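Pressemitteilung

Garnon zieht um: Unser Nähcafé bekommt endlich eigene Räume in Trukatholm

Trukatholm, im Juli. Ich schreibe diese Pressemitteilung selbst, und wer schon einmal bei mir im Laden war, ahnt, dass sie deshalb etwas länger wird. Also das Wichtigste zuerst: Das Nähcafé Garnon verlässt nach 17 Jahren das Hinterzimmer in der Mühlgasse und zieht in die ehemalige Drogerie Gallagher am Marktplatz. Eröffnet wird noch in diesem Sommer, und zwar morgens um 9 Uhr, mit Kaffee, Streuselkuchen und einem Stoffverkauf, für den ich seit Wochen Kisten schleppe.

Angefangen habe ich damals mit zwei Haushaltsmaschinen, einem Bügelbrett und der Vorstellung, dass vielleicht ein paar Leute aus der Straße vorbeikommen, um ihre Hosen zu kürzen. Sie kamen auch! Und sie brachten ihre Vorhänge mit, ihre Faschingskostüme, die Taufkleider der Großmutter und einmal ein komplettes Zweimannzelt, das wir quer durch den Raum und bis in den Flur ausbreiten mussten. Im vergangenen Jahr haben wir 1.672 Reparaturen ins Werkstattbuch eingetragen, vom abgerissenen Mantelknopf bis zum neuen Reißverschluss in der Motorradjacke. Geführt wird das Buch mit Bleistift, und die Spalte „Sonstiges“ ist die längste.

Dass es in der Mühlgasse eng wurde, habe ich lange nicht wahrhaben wollen. Wer zuschneiden wollte, musste warten, bis jemand fertig gesteckt hatte, und wer bügeln wollte, stand mit dem Rücken zur Eingangstür. Im Winter ging das, da rückt man gern zusammen. Im Juli dagegen, mit Dampfbügeleisen und einem einzigen Fenster zum Hof … lassen wir das.

Die neuen Räume kennen viele in Trukatholm noch von früher. Bei Gallagher hat man Seife, Mottenkugeln und Filme zum Entwickeln gekauft, und die Schubladenwand hinter der Theke steht noch. Sie bleibt auch! Ich habe mich beim ersten Rundgang sofort in sie verliebt und bringe darin jetzt Knöpfe, Druckknöpfe, Haken und Ösen unter. Ein paar der Emailleschildchen sind noch dran, weshalb die Perlmuttknöpfe künftig unter „Kamille“ zu finden sind. Bitte nicht wundern, ich ändere das nicht.

Vorne, zum Marktplatz hin, wird genäht. Dort ist das Licht am besten, und man kann nebenbei schauen, wer über den Platz läuft. Dahinter liegt der Zuschnitt mit Tischen in einer Höhe, die meinem Rücken und hoffentlich auch Ihrem gefällt. Ganz hinten, wo früher das Lager war, kommt die Bügelecke hin, und zwar mit zwei Fenstern und einer Tür nach draußen. Die Räume sind ebenerdig, Kinderwagen und Rollstühle kommen also ohne Stufe hinein. Das war in der Mühlgasse leider nie zu machen, und ich freue mich sehr, dass einige Stammgäste nun nicht mehr vorn am Tor klingeln müssen.

Neu ist auch das Kursprogramm. Es bleibt beim offenen Nachmittag, zu dem man ohne Anmeldung mit seinem Flickkorb kommen kann. Dazu kommen Abendkurse: ein Einsteigerkurs an der Nähmaschine, ein Kurs rund um Schnittmuster (Papier abpausen, Nahtzugaben verstehen, nicht weinen) und ein Patchworkkurs, um den ich seit Jahren gebeten werde. Ein Abendkurs kostet 59 Euro, Garn und Nadeln sind dabei, den Stoff bringt man selbst mit oder sucht sich bei uns einen aus. Für den Patchworkkurs empfehle ich Baumwolle, die vorher einmal gewaschen wurde. Wer mit ungewaschenem Stoff kommt, darf natürlich trotzdem mitmachen, aber ich werde seufzen.

Ebenfalls neu: Drolo. So heißt unsere kleine Leihkiste, die man für ein Wochenende mit nach Hause nehmen kann. Darin stecken Schere, Maßband, Stecknadeln, Handmaß, Kreide und ein Heftchen mit den Stichen, nach denen ich am häufigsten gefragt werde. Auf den Namen bin ich beim Abwaschen gekommen, eine tiefere Bedeutung hat er nicht. Gedacht ist Drolo für alle, die erst einmal ausprobieren möchten, ob ihnen Handarbeit liegt, und nicht gleich einen ganzen Schrank voll Zubehör kaufen wollen (das kommt später ganz von allein, glauben Sie mir).

Zum Stoffverkauf am Eröffnungstag: Wir haben aussortiert und dabei mehr als 500 Meter gefunden, die in der Mühlgasse unter Tischen, auf Schränken und hinter dem Heizkörper lagerten. Viel Baumwolle, einiges an Leinen, ein Ballen Cord in einem sehr mutigen Senfgelb und dazu Reste, die kiloweise abgegeben werden. Geschnitten wird ab einem halben Meter. Bringen Sie bitte Taschen mit, unsere eigenen sind meistens schon am Vormittag weg.

Der Umzug selbst läuft bereits. Die Nähmaschinen kommen zum Schluss, damit der offene Nachmittag möglichst lange in der Mühlgasse stattfinden kann. Nur in der Woche vor der Eröffnung bleibt ganz geschlossen. Fertige Reparaturen können bis dahin noch am alten Standort abgeholt werden, danach wandern sie mit zum Marktplatz und warten dort in der Schubladenwand oder, falls es sich um Wintermäntel handelt, an der langen Stange daneben. Gutscheine behalten selbstverständlich ihre Gültigkeit, auch die ganz alten auf dem rosa Papier.

Vertreterinnen und Vertreter der Presse sind am Eröffnungstag herzlich willkommen und dürfen gern schon um 8 Uhr kommen, dann ist es noch ruhig und der Kuchen noch vollständig. Fragen beantworte ich am liebsten persönlich im Laden. Wer lieber schreibt, bekommt ebenfalls Antwort, meistens abends, wenn die letzte Maschine aus ist.

Nähcafé Garnon
Marktplatz, Trukatholm

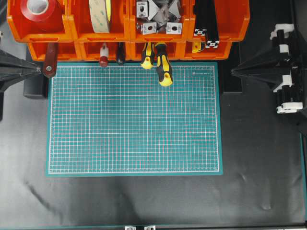

Grüne Schneidematte auf schwarzem Stoff, dahinter orangefarbene Kästen, in einem davon eine Rolle rotes Klebeband.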